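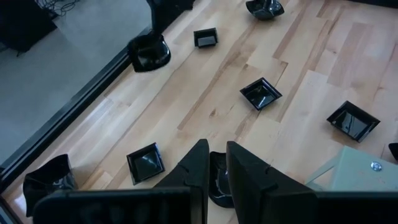 *The black square dishes on my floor at home.*

I bought these little square dishes from Vuvodeo back in December, when I was putting together a snack table for my sister's birthday and couldn't face using the cereal bowls again. They come in a pack of 12, and I've had them out often enough by now to have opinions!

First, the looks. They're black and very glossy, shallow, with a raised rim, and they catch the light from pretty much every lamp in the room. I love that. Put something pale in one (I did lemon bars) and it looks like you went to a lot more trouble than you did. The shine does show fingerprints, so keep a soft cloth handy if company is coming.

Now for size. Mine hold four olives and a cube of cheese comfortably, or one generous spoonful of potato salad, and that's your limit. My aunt tried to fit a whole deviled egg and some slaw in hers and had to go back for a real plate. For dips, candy, or earrings on the dresser — I kept one for that — they're just right.

They're plastic and they feel light, so I wouldn't carry one outside on a windy day. I wash mine by hand in warm water and haven't tried the dishwasher. Drying the corners takes a minute, and a cotton dish towel works better than paper.

I also looked at the Flulilari ones, which are round and a bit deeper, and if you serve soup or pudding you may like those more. I wanted square so they'd line up on my long tray.

Four stars from me. I'd have gone to five if the box had a proper lid for storing them.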